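Wk 6 handout, learning from demonstration, part 2 (Riku Aoki's section, pls read before lab)

Last time: plain behavior cloning. Policy sees camera views, spits out next chunk of actions. Problem = drift. Small error, unfamiliar view, bigger error.

**Views.** Wrist + head, recorded together. Wrist is good near contact, bad for "where am I in the room". Head is the opposite. Don't average them, encode seperately and concat.

Wrist views are the first, third and fourth; the second is from head height. 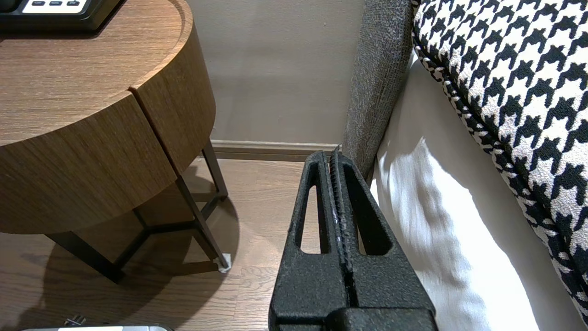
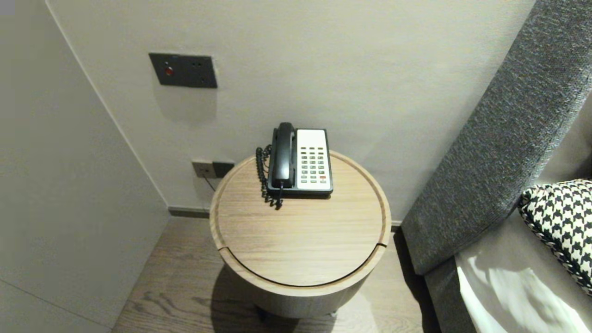
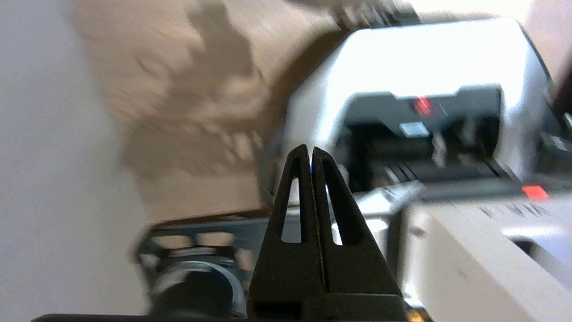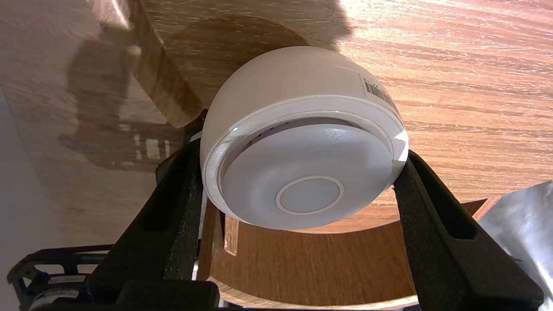

**Method (Jastadero variant).** Drop one view at random during training, so the policy can't lean on the wrist only. Chunk length 40 steps, execute the first 17, re-plan. Longer chunks = smoother but late to react.

**Result.** 388 demos, 100 test runs per setting. View dropout helped most on the approach, hardly at all once the fingers had closed. Priya Kasprzak thinks thats a depth problem. I'm not sure, see her note on the course page.

Watch for:
- motion blur in wrist data. Keep it, test time has it too
- fingers always visible, policy may read finger pose off pixels and ignore the joint input
- time sync!! one step off and the chunks are garbage

For lab: rerun with chunk 17, no dropout. Plot approach error and grasp error on seperate axes. Hand in to Lourenço Rocha.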